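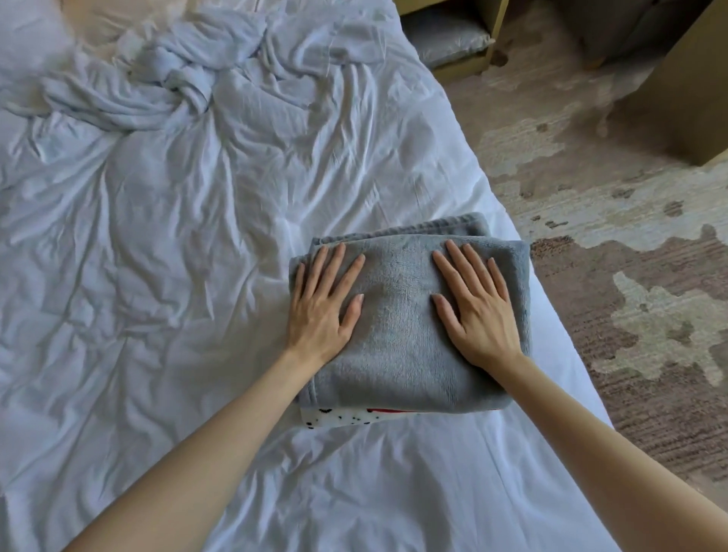

Hands smoothing a folded grey fleece blanket on a bed with a white sheet.

Lekham bedding appeal returns for a second winter with a call for blankets, fleeces and an hour of your time

February
By Nerys Watkins

The Karkia Bedding Bank, which passes good used blankets, sheets and duvets to households in and near Lekham, is opening its doors for a second winter and would dearly like to hear from anyone with a full airing cupboard and a bit of patience for folding.

The Bank began two years ago in the upstairs rooms of the old Humphreys drapery on Cisness Road, when Mali Gough and a few of her neighbours offered to find bedding for a family moving into an unfurnished flat. One family led to another, as these things do, and by the end of last winter the Bank had handed on 3,053 items, from cot blankets to king-size duvet covers. Most of them came in carrier bags left on the doorstep, and every single one was washed, dried, looked over and folded before it went out again.

It is the folding that people remember. Mali, who worked behind the counter at Humphreys for a good part of her life, has firm views on how a blanket ought to arrive in somebody's home, and she has passed these on to everybody who has come up the stairs to help.

"When you are given something second-hand you know straight away whether the person who gave it cared," said Mali. "A fleece that has been laid out on a bed, folded square and pressed down with the flat of your hands feels like a present. The same fleece stuffed in a bin bag feels like somebody's clear-out. It takes a couple of minutes and I think those minutes are worth every bit as much as the blanket."

A bed makes the best folding table there is, in Mali's opinion – it is wide, it is soft and you can keep your next few things within reach while you work. She is not at all worried about the state of the sheet underneath, so long as what goes on the pile is tidy. Fleece is one of the harder things to keep neat, being thick and springy, and she asks helpers to fold it in half lengthways, then in half again, and to bring the ends in towards the middle before smoothing it from the centre outwards. If the edges do not quite meet, she says, leave them be.

This winter the Bank will send bedding out in sets for the first time, with a sheet, a pillowcase, a duvet cover and a blanket tied together with cotton tape. The idea came from Elis Ifans, who drives the deliveries and had grown tired of going back up six flights with a pillowcase that had been left in the van.

"People would be so kind about it, but you could see they wanted to get the bed made and sit down," said Elis. "With a set you carry it in once and everything is there. The children's ones are my favourite to drop off, because they generally have the thing unwrapped before I've got back to the door."

Children's sets are the greatest need. Plain blankets are always welcome, and so are printed ones – animals, spots, cartoon characters, football teams, whatever your own children have grown out of. Single duvet covers are in short supply too, as are fleeces and throws of any size. The Bank is not able to take electric blankets, feather pillows or anything with a tear in it, though clean sheets with a worn patch can go to the animal shelter, so please bring them along in a separate bag.

Folding sessions are held every Thursday evening from 6 o'clock, with tea and usually a cake. There is room for 35 people across the upstairs rooms and last winter they were rarely more than half full. No experience is needed. Tzu-hsuan Tsang, who came along for one evening and now looks after the linen shelves, would be glad to show newcomers where everything lives.

"I had never folded a fitted sheet properly in my life," said Tzu-hsuan. "Mali showed me four times and then very politely gave me pillowcases. I can do them now, and my own cupboard at home has never looked so respectable."

Donations can be left at the Cisness Road entrance during shop hours. Please wash items first if you are able to, and tell us if you can't, so that they go into the right basket. Households in need of bedding can ask at the same address, or have a friend ask for them.

Contact: Bleddyn Bevan, Karkia Bedding Bank, Cisness Road, Lekham | © Karkia Bedding Bank | Back to top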